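Giltier opens orders for hand-held gripper kit

18 February 2021

Automation supplier Giltier has opened orders for the Jirkero kit, a pair of hand-held grippers for teams who want to record manual work and use it later to program robot arms. Laundries and clothing repairers are the first customers the company has in mind, and the early trials were made with garments of different colours and weights.

The operator holds one gripper in each hand and works at an ordinary table. A basic kit holds the two grippers, a charging dock and 3 sets of spare fingers. The fingers are changed with a hex key, and Giltier says that a new user needs one short training session before the first recording. 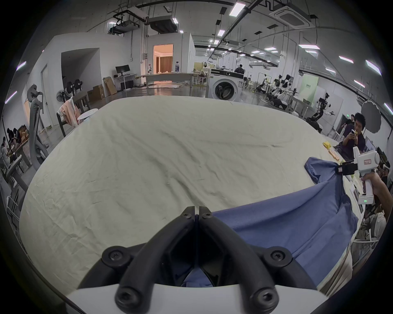

Two of the hand-held grippers at work on a blue garment.

Cloth is still a difficult material for automation — it folds differently each time it is picked up. Tisia, a garment rental service which has tested the kit from October, recorded 1000 folds in its first programme. It was satisfied with the grip on thin fabrics, but it asked for a lighter handle for longer shifts.

The kit can be rented for 13 weeks or bought with a service plan. Orders are handled by the distributor Orbán, which has 200 kits in the first batch. Delivery inside the country is included in the price, and a version with wider fingers for towels will be offered later.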